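How do I pack bits and bobs so they don't get squashed?

Moving to Plilcombe in April and I've started on the bedroom. Sponges, a plastic bowl, all my little odds and ends... it's one big jumble! 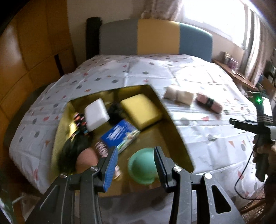
My box so far, on the bed

Do I wrap everything or what?
Yen-ting Tang

14 comments

Tyyne Rautiainen
Ooh, put the small stuff inside the bowl! And I'd tuck a rolled towel down the side.

Eino Sjöberg
Bigger box.

Last updated: Sun 2 February
We use cookies. Accept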